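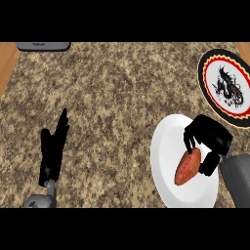 Cours > Arts de la table et matériaux > Séance 7 : la porcelaine blanche

Bon, on reprend là où on s'était arrêtés, c'est-à-dire à la différence entre faïence et porcelaine. Je sais que la moitié du groupe était en stage en novembre, alors je refais le point vite fait.

La faïence, c'est une terre poreuse qu'on recouvre d'une glaçure. La porcelaine, elle, est vitrifiée dans la masse : kaolin, feldspath, quartz, et une cuisson qui monte vers les 1 300 ou 1 400 degrés pour la porcelaine dure. Si vous la faites sonner avec l'ongle, vous entendez tout de suite que ça chante plus longtemps (essayez chez vos grands-parents, mais doucement !).

Le blanc, maintenant. On me demande tous les ans pourquoi les restaurants y reviennent sans cesse. Moi j'ai un faible pour les services colorés, je ne m'en cache pas, mais en salle le blanc se réassortit facilement et il laisse parler la sauce. Regardez l'assiette sur un plan de travail moucheté, dans les beiges et les bruns : elle ressort très bien. Posez une assiette grès sur le même fond et vous la perdez à moitié.

Vocabulaire à connaître pour l'oral : l'aile (le bord), le marli (l'aile elle-même ou, selon les auteurs, sa limite intérieure, ne vous battez pas là-dessus), le bassin (le creux), le talon (ce qui touche la table). Le talon est souvent laissé sans émail, et c'est lui qui raye les autres assiettes quand on empile n'importe comment.

Étude de cas : la maison Engelbrecht, catalogue Floscombe. Le stock comptait 3 149 pièces à l'ouverture, dont 988 plats de service. Shadi Masri a comparé les prix de réassort avec ceux de Tavik, son tableau est dans le dossier partagé. Junhao Yao reprend la partie sur la casse en plonge, qu'on n'a pas eu le temps de finir.

Pour la prochaine fois, vous me rendez 2 pages sur une pièce de votre choix : pâte, décor, forme, usage. Pas de copier-coller de fiche commerciale, ça se voit ! Et apportez un tesson si vous en avez un, on regardera les cassures à la loupe.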